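Recording table-clearing demos with the Cuervo arm

Quick version, will tidy up later. Assumes Evero is installed and the arm is already homed.

What you need
Cuervo arm with wrist camera
plain table, no cloth, no pattern
one plate, one glass
lamp you can move

1. Start the recorder. Open Evero, new session, name it with the task first, then the table. Not "test2". We have 13 of those.

2. Check the wrist view before anything else. Both fingertips have to show at the bottom of the picture. If you only get one, loosen the mount and tilt the camera down a bit.

3. Set out the objects. Move them between every episode, even just a hand's width. Swap left and right every 4 episodes. If the plate always sits in the same spot the policy learns the spot and ignores the plate.

4. Drive slow. Pause a beat before closing the fingers. Jerky starts are the main thing that gets thrown out on review.

5. Glass last. Clear glass is the hard one, reflections all over the place, so you want more of it then you think. Come in from above, one finger inside the rim and one outside. Stop and look at the wrist view before you close. 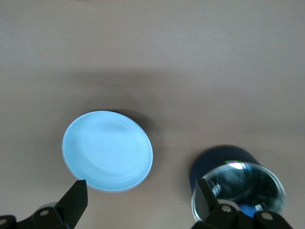
Wrist view: right fingertip in the mouth of the glass, left one near the edge of the blue plate.

6. Move the lamp every so often. Shadows going diferent ways is good, keep those.

7. Mark each episode keep or drop right away. Don't leave it for Wednesday, you will not remember.

How many? First usable policy for us took 193 kept episodes. Below 100 don't bother training.

Export: Session > Export > Alleveo format. Camera and joint files go in the same folder or the import fails with no message.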